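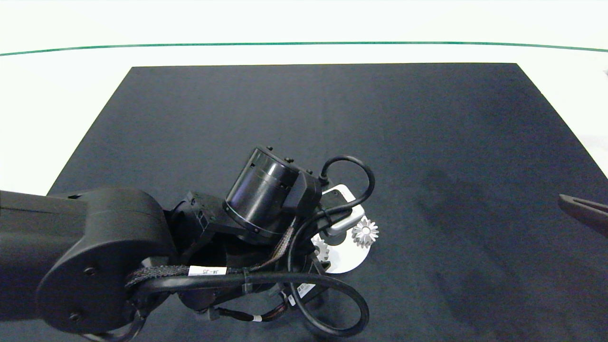

Where the Hours Go: Study Habits Among Evening Students at Lirnness
Paora Rutherford, Nov 28, 2025

When I started this project back in February, I thought I already knew what I would find, because I'm an evening student myself and I had my own (fairly strong!) opinions about why so many of us fall behind on the reading. My adviser very kindly suggested I ask other people before writing anything down, and I'm so glad she did.

I handed out 200 paper surveys in the McAlister building and got 111 of them back, which made me happier than I can say. Another 34 people agreed to keep a diary for a week, writing down when they sat down to study and what pulled them away again. Most of them wrote far more than I asked for, and reading those diaries on the bus home was the nicest part of the whole thing.

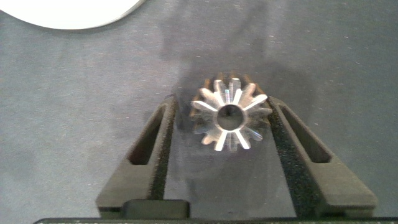
The most common answer by far was the commute. People who ride the Esto line told me they try to read on the way in, but they usually end up standing until the last few stops, and by then they're too tired to take much in. Next came meals, then family, and then phones, though I suspect phones were underreported, mine included.

What surprised me was how many students study best in short bursts between classes. Several wrote that they'd love a quiet corner that stays open past the last lecture, even a small one with a couple of lamps and somewhere to put a sandwich.
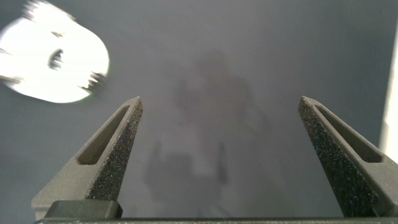

Fig. 3. Gray surface with a bright light at upper left.

If I did this over, I would hand out the diaries earlier in the term, well before exams, and I'd leave more space on the page for the people who like to write.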